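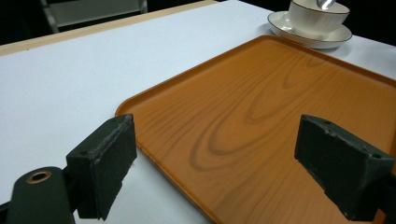

How to set, carry and clean a printed wood-grain tray

A big serving tray with a printed wood-grain surface gets treated badly in most kitchens. People cut lemons on it, park hot pans on it and leave it standing in the sink overnight. It will put up with some of that, but the print is only as good as the clear layer over it, and once that layer is dull the tray looks old. This page covers setting the tray for one person, carrying it, clearing it, washing it and taking out light scratches. The large Hoso tray we use at home is the model for all of it, but the steps work for any molded tray with a raised rim.

Before you start

Wipe the tray and let it dry. Crumbs or sugar under a plate act like sandpaper when the plate slides. Check the underside too. If it's greasy, the tray will skate on a smooth tabletop.

Put the tray on a table, close to the edge where you will pick it up. Leave room to one side for the dishes. Loading a tray while holding it in one hand is for people with practice.

Setting the tray for one

1. Lay out everything beside the tray first: plate, bowl, spoon, cup and saucer, napkin. If something is missing you'll notice now and not halfway up the stairs.

2. Put the heaviest item down first, near the middle. For most meals that's the plate with the bowl on it. Lower it straight down. Don't set one edge on the rim and push.

3. Place the cup and saucer on the side of the person's drinking hand, toward the back. Turn the cup handle outward at a slight angle.

4. Balance the other side with something of similar weight, such as a small pitcher or a side dish. A tray loaded on one side twists in your hands as soon as you lift it.

5. Lay the flatware flat on the napkin. The napkin keeps the metal off the print and stops it from rattling.

6. Pour drinks last. Fill cups to a finger's width under the rim, less if there are stairs.

7. Slide both hands under the short sides and test the weight before you lift. If one hand feels heavier, set the tray back down and move something.

Bowls need a little more thought. A bowl with a narrow foot on a wide, flat plate will wander when you walk. A folded paper napkin between the two holds it still. If the soup is thin, bring the bowl empty and the soup in a lidded pot.

Clearing the tray

Clearing is where most of the scratches come from. Everybody is done eating, and things get stacked in whatever order they come to hand.

Take the dishes off one at a time and set them down on the table beside the tray. Put the plate down first, then the bowl on the plate, then the spoon in the bowl. Now you have one stack to carry to the sink, and the tray is free to be wiped. The spoon goes in last, and it should be held by the end of the handle and let down gently. A spoon dropped into a glazed bowl leaves gray marks that take a good deal of rubbing to remove.

Never drag a plate across the tray. The unglazed ring on the bottom of a plate is rougher than it feels. Lift it, even if you only want it moved an inch.

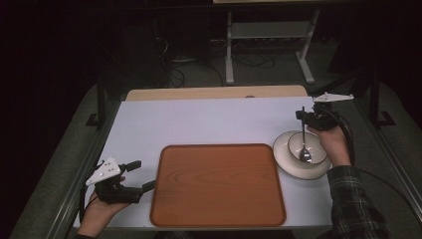
One reader wrote to say that she leaves the spoon out of the bowl altogether and lays it across the wide rim of the plate, as a tall spoon tips over as soon as the stack is picked up and takes the last of the soup with it. She also stacks no more than two dishes at a time.

Her way is fine, and it's the better one if the kitchen is more than a few steps off. On a rim that slopes a lot, the spoon may slide, so keep a thumb on it.

Washing

Use warm water, a drop of dish soap and a soft cloth. Wash the flat part first, then run the cloth around the inside of the rim, where syrup and coffee collect. The rounded corners are the worst spot. A soft toothbrush gets into them without harm.

Rinse and dry right away. Water left to dry on a glossy surface leaves spots, and on a brown print they show up white. Stand the tray on its long side to finish drying, with air on both faces.

Keep it out of the dishwasher unless the maker says otherwise. The heat may not hurt the tray, but it does lean against everything else in there, and the lower rack will rub a line into the face.

For dried-on food, lay a wet cloth over the spot and leave it for 20 minutes. It should come away with the cloth. No scouring pads, no powder, no scraping with a knife.

Coffee and tea rings

Mix baking soda and water to a thin paste, put it on the ring with a fingertip and wipe in the direction of the printed grain. On a print with curved lines, follow the curve. Any faint haze you leave behind will be much harder to see that way. Rinse well. Try it on the underside first if your tray is new to you.

Taking out light scratches

This is only for fine scratches in the clear layer. If you can catch the scratch with a fingernail, or if the color has gone pale in it, leave it alone — you'd go through the print before you got to the bottom.

Wet a 2000 grit polishing pad and rub the scratch lightly with the flat of it. Keep the pad wet the whole time. Stop as soon as the scratch has turned into an even dull patch. Change to a 4000 grit pad and go over a slightly larger area until most of the dullness is gone. Wipe clean, dry, and finish with a plastic polish on a soft cloth. We use Zerley, in the small tub, and one tub has outlasted two sets of pads.

The repaired patch will be a touch less shiny than the rest under a lamp. With dishes on the tray it doesn't show. If it bothers you, polish the whole face with the cloth and skip the pads.

Storing

Store the tray upright, in the gap beside the refrigerator or in a cabinet with dividers. If you have to lay trays flat in a pile, put a dish towel between each one and the next. Don't keep pans on top.

A tray that has been stored flat under weight may rock on the table. Set it face down on a towel overnight with a few books in the middle and check it in the morning. Ours came back from a slight bow. An older Baptista tray didn't, and it now lives under the plant pots.

Filed under Kitchen and Table, Gollach Home Pages. Last changed in May.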